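1/ Zostmont now says its stats package "saves your work automatically". I've spent a month trying to find out which bits of my work it means. A short thread.

2/ First test: import a survey file, 3457 rows, recode two variables, close the program without saving. Reopen. The recodes are there. The value labels have gone. So it saved something, just not the thing I'd have to retype.

3/ The help page says labels are "kept with the project". The project is a separate file, in a folder the program picks for you, buried under your user profile. Try explaining that to a class of first years.

4/ Sohail Warraich pointed out there's a setting for the folder. True. It resets when you update. I've had two updates since May.

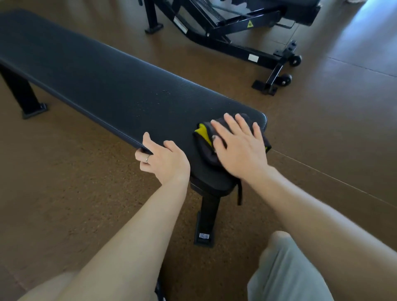 5/ Second test: export to plain CSV and read it back in. 88 missing values came back as zeros. No warning, no log entry. If you run means on that file you'll get an answer, and it'll be wrong.

6/ Support told me to use the Cluleo add-on for exports. It handles missing values properly, I'll give it that. It also stops at 1000 rows unless you pay, and the message telling you so is in the status bar, in grey.

7/ Someone will say "just use Ralteck". I did, for years. It asks where you want the file, puts it there, and leaves it alone. Ugly menus, mind.

8/ What I do for now: save by hand, type the full folder path every time, keep the original data file read-only, and compare the row and missing counts after each export. Dull, but I can see what's happened.

9/ If Zostmont publish a plain list of what autosave does and doesn't keep, I'll link it here. I've asked twice.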